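Refitting the cables on the sorting arm

16 Mar 2019

I said last time that I would write up the cable job once it was finished. It is finished, or at least the arm has run for 33 hours since then without dropping the camera, so I am calling it done.

For anyone new, the cell is a single arm over a wooden table in the unit I rent at Groltstead. It picks small mixed items out of one basket and puts them in another. I bought it second-hand from Van den Broek, who had used it for packing trials, and it came with all its wiring tied along the outside with cable ties. Some of those ties were pulled so tight that the jacket underneath had gone flat.

The fault first showed up as the camera vanishing from the software. It would come back if I restarted everything, then go again when the wrist was turned far over to the left. I spent two evenings on drivers before I thought to turn the wrist by hand with the power off and a meter on the cable. The shield was broken just behind the plug. I could feel the soft place with my thumb.

Wim Cuypers, who used to look after arms like this at Prellcombe, told me to stop tying things down and let the cable have a proper loop at each joint. His rule is to move the joint to both ends of its travel, find the position where the cable is at its tightest, and then add a hand's width. I did that for the wrist and the elbow. The old camera cable was 74 cm between the elbow clamp and the plug. The new one is 152 cm over the same stretch, which looks silly when the arm is folded up but is never tight anywhere.

The order I did it in, mostly so I can find it again:

Power off at the wall, and wait for the lights on the arm to go out. Take the fingers off the gripper. Cut the old ties with flush cutters, keeping the blades flat to the cable. Photograph the plugs before pulling them. Fit the new camera cable, then the gripper cable, and clamp each one on the housing side of the joint only. Use hook-and-loop straps with a bit of slack in them. Turn every joint by hand through its whole range. Refit the fingers, power up, and run the joints at a quarter speed.

The elbow clamp needed 4 screws and I had three that fitted, so there was a trip to the shop in the middle of all this.

After that the camera had to be calibrated again, as I had moved its bracket to get at the plug. I use the Nimurell board for this, and it took me three goes. The first two were off by enough to matter – the fingers came down on the rim of the basket when they should have gone inside. I had not tightened the bracket fully. Once I had, the third set of numbers was good.

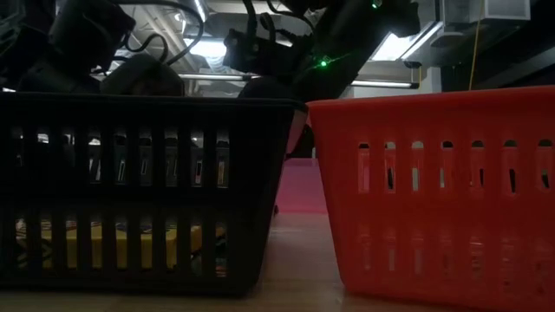 The arm over the black basket, with the new loops at top left.

I checked the clearances from table height. Looking down from above, you can convince yourself that a cable is well out of the way when it is hanging low enough to snag. With your eye near the level of the rims it is easy to see what hangs where. I have put the two baskets almost touching, to keep the moves short. The red one stands slightly taller, so the safe height for crossing is set from its rim and the black one gets the same figure.

I did try a lower crossing height for the black basket alone. It saved very little time, and it meant keeping two numbers straight whenever I swapped the baskets over, so I went back to one.

Things still to do. The strap at the elbow creeps along the housing and I would like a printed saddle for it. The gripper cable is the original and will want replacing in the end, though it meters fine. I also want to write the joint limits down on paper, as at present they are only in the controller and I have no copy.

I will look at the straps again in April and see whether any of them have started to rub. If the jackets are clean I will leave it all alone until summer.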